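Small living room, one sofa, no idea where to sit people

Unby Home Forum > Living Rooms > Layout Help

morven_rankin
Posted February 18, 2023
Hello everyone, and sorry in advance for the length of this (my sister says I write like I'm paid by the word). I moved into a ground floor apartment at the end of last year after a long time in a house, and I'm having a hard time with the living room. It's 271 square feet, which sounded perfectly generous on the listing, but one wall is all window, another has the radiator, and the door to the hall opens inward and eats up a whole corner.

I don't watch much television. What I do is have people over! Every second week my book group comes, and there are seven of us, and right now four get proper seats and the rest sit on kitchen chairs in a sort of dentist's waiting room line. I'd love for it to feel like a circle. Do I buy a big sectional and be done with it, or keep things small and movable?

lampshade_larry
I'd go sectional and never look back. We put one in a room smaller than yours and it seats six grown adults and a beagle. Yes, it fills the room, but what else is the room for? You said yourself you have people over. Measure your hall door first, though. Ours came in three boxes and the last one spent a night on the porch.

pinecone75
Oh, I have to disagree with Larry, and I say that with love because he talked me through my whole kitchen. A sectional seats six on paper. In real life no one wants the corner, since your knees are in somebody else's lap, and you can't turn and look at the person beside you without getting a crick in your neck. For a book group you want people facing each other.

We went with a two-seater set at an angle, with two light armchairs across from it and a couple of stools that live under the window. When it's only my husband and me, the chairs go back to the wall and there's room to roll out my yoga mat.

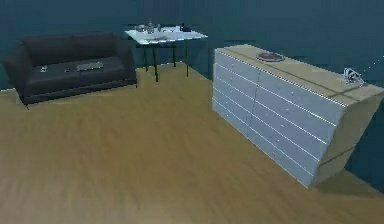
What I'd do in your room, in order

1. Mark the door swing on the floor with painter's tape and treat it as gone. You'll be much happier once you stop trying to use that corner.
2. Pick the one seat that has to stay put, and turn it a little away from the wall. Even a small angle makes a room friendlier, and I wish I'd known that years ago.
3. Add chairs you can lift with one hand. Go to the store and try lifting them – people will stare, let them.
4. Leave a clear path from the hall to the kitchen, wide enough for a person carrying a tray.
5. Buy the rug last. I bought mine first and ended up giving it to my son.

lampshade_larry
I will grant you the corner seat. My brother-in-law gets the corner seat. But stools for two hours of book talk? My back would be writing letters to the editor. If she goes your way, she should at least get stools with a padded top.

WNogueira
Wellington here, mostly a reader on this board, but I spent a good part of my working life selling furniture, so I'll stick my nose in. I think you're both partly right. What matters for seven people is seat height. If the sofa is low and the kitchen chairs are high, the folks on the chairs feel like they're on a stage and the folks on the sofa feel like they're in a hole. Try to keep everything within a couple of inches.

On price, the Vutar sectional in my old store's flyer this month is $2,149, and the two-seater in the same fabric is $575. The Jugah armchair is $537, so a sofa and two of those still comes in under the big one, with enough left for stools and a nice dinner. Do ask about delivery to a ground floor, as some places charge for stairs you don't have.

pinecone75
Seat height! Wellington, that explains my mother-in-law's living room completely.

morven_rankin
You're all so kind, thank you. I did the tape last night and the door takes up more than I feared, so I think the sectional is out (sorry, Larry). I sat on the Surnudier two-seater in town this morning and it was lovely but low, and after reading Wellington's note I went back in and measured it, with the salesman looking on. Fourteen inches! My kitchen chairs are eighteen.

Does anybody know if you can put taller feet on a sofa, or is that asking for trouble?

WNogueira
You can if the feet screw in. Turn it over, or get the salesman to, and look for a threaded plate. Two extra inches is fine on most frames. I wouldn't go to four, it gets tippy when somebody drops into it.

lampshade_larry
My brother-in-law drops into everything. Stick to two inches, and tell us what the book is.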